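Clip-Happy Robot Benched at Nenudstead After Overnight Run

Posted 14 May 2019
By Eftychia Galanis

A robot whose entire job is to put binder clips on magazines has been taken off the night shift at Vasance's sample room in Nenudstead, after it spent several hours putting them on the wrong thing with great dedication.

The trouble came to light when the morning crew unlocked the room and found a finished stack of 97 magazines. Seven had a clip on them. The other clips had been fastened, one after another, to the rubber edging of the work counter, to the robot's own cable sleeve and, in two cases, to each other. The machine's log listed all 97 jobs as complete and gave itself no errors.

No one was hurt. The room was locked and dark, and the arm works at a speed that the company compares to a person doing the same task while on the phone. All the same, Vasance has reported the matter as a safety incident. Its rule is that any machine gripping something it was not told to grip counts as one, whether the something is a person or a strip of rubber.

"If it can't tell a magazine from a cable, I'd like to know that before somebody leans over with a lanyard on," said Thaddeus Chrysikopoulos, who runs the site and signed the report. He added that the cable sleeve had suffered "cosmetic damage and some loss of dignity."

The arm, known on site as Jalta after the software that runs it, was put to work in January. Vasance prepares sample packs for waiting rooms and hotel lobbies, and each pack needs a magazine, a card and a clip to hold them together. It is dull work. Staff had been asking for years to be rid of it, and by most accounts they were fond of the machine that took it away, right up to the morning they had to pry clips off the counter with a butter knife.

The fault has been traced to a setting in the gripper. To know whether it has hold of a clip, Jalta measures how far its two fingers close. If they stop short of fully shut, something must be between them. After a routine change of fingertips the new pair were never calibrated, and from then on they stopped short every time. The robot was sure it had a clip when it had air. It was also sure it had air when it had a clip, but only on the way back, which the engineers say is a separate bug and would prefer to discuss separately.

A second check should have caught this. The wrist camera is meant to look at each magazine once the clip goes on and stop the line if the edge is bare. That check had been switched off by hand in March. Glossy covers threw back enough glare to set off false alarms, and the alarm rang on the phone of whoever was on call. The person on call one night made a decision. The note left in the maintenance book reads, in full, "quieter now."

Chrysikopoulos said nobody would be disciplined over the note, though the phrase has since turned up on a mug in the break room.

For the time being Jalta runs only by day, at reduced grip force, with someone within reach of the stop button. The cover check is back on, and the glare problem has been eased by moving a lamp. The arm must get through 200 clips in a row without a miss before anybody talks about leaving it alone at night again. Its best run so far ended when it dropped a clip down the back of the counter and then waited, quite patiently, for it to come back.

The site has also changed its handover sheet. Anyone who swaps a gripper part now has to run a calibration and write down the result, and anyone who turns off an alarm has to say so to a second person, out loud, and get a signature. The old sheet had a box for "other remarks," which is where the fingertip change had been recorded, below a complaint about the vending machine.

Opinion among the packing staff is divided. Some have gone back to clipping by hand at the next counter and report that they are faster. Others have pointed out that they were always faster, and that speed was never the attraction. The attraction was going home.

Customers are unlikely to notice much. The faulty stack was caught before it left the building, and orders went out around two hours late. One hotel did call to ask why its magazines had come with no clips at all. Those turned out to be from the week before and had been packed by a person.

A fuller report is due once the second bug has been reproduced. The engineers have tried several times, and so far the robot has behaved perfectly whenever they are in the room.
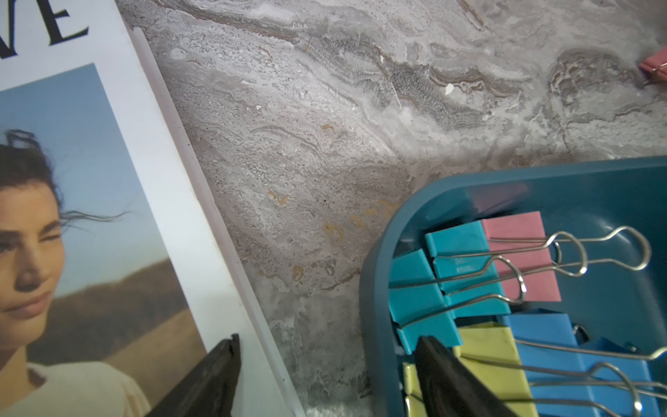 Jalta's view of the job: a magazine on one side, the tray of binder clips on the other.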